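The Great Rug Sort, Part Two

I have been promising myself this post since July, and it is finally happening: the bags are out of the hall closet and on the rug! 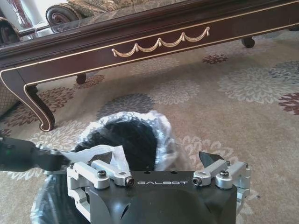

If you read part one you'll know the background. When we moved into the Brummont apartment I packed the soft stuff last, in whatever plastic I could find, and then shoved the lot behind the coats. Every few weeks I'd open the door looking for the ironing board, something would slide out onto my feet, and I'd push it back in. I counted before I started this time and there were 11 bags. Eleven! I would have guessed five.

So, the method, such as it is. I do it on the floor. I've tried the bed and I've tried the dining table, and on the bed I get tired just looking at the pillows, and the table is too small for anything with sleeves. The big beige rug with the chrysanthemums gives me room to spread out, and I'm a little in love with it anyway (gray and maroon flowers, from the Clivance closeout sale, and I still can't believe nobody else grabbed it). I put on a long playlist, make a pot of coffee and open one bag at a time. Only one. Last year I dumped everything out at once and ended up sleeping next to it for a week.

Each thing goes to keep, wash or give. I used to have a "maybe" pile too, but the maybe pile went straight back into the closet both times, so it's gone.

Clear or see-through plastic is a huge help here. With the black bags I have to dig in up to the elbow and guess – is that a scarf? a bath mat? – but with the thin white ones I can usually get some idea before I undo the knot. I'm switching over as the old ones wear out. Mistonis on the corner sells a roll of the white ones that are a bit crinkly and loud but hold up really well, even with a winter coat inside.

Things I was thrilled to find: my green cardigan with both elbows intact, the good flannel sheets, a single mitten whose partner has been sitting on the radiator shelf since we moved in (I may have cheered), and the tablecloth I was sure I'd left at the old place. Things I was less thrilled to find: four phone chargers inside a pillowcase. I don't have that phone anymore.

The fuzzy stuff needs its own warning. Anything fleecy sheds all over the rug and the flowers hold on to every bit of it. Shake it out on the balcony first, or do what I do, forget, and spend nearly 10 minutes going over the maroon petals with a lint roller. The dark ones are the worst. I've started folding them inside out before they go back in a bag and that does seem to keep the fluff where it belongs.

Lunch break was noodles from Diệp, eaten standing up in the kitchen so that I wouldn't drip chili oil on the keep pile. Get the ones with the pickled greens if you go. I ordered a second portion for dinner and I regret nothing.

By four I had the wash pile in the machine and the give pile by the door. The closet floor is visible again, and the ironing board comes out without a fight! Next up is the shelf above it, with the hats and the board games, and I need to borrow a taller stepladder for that one.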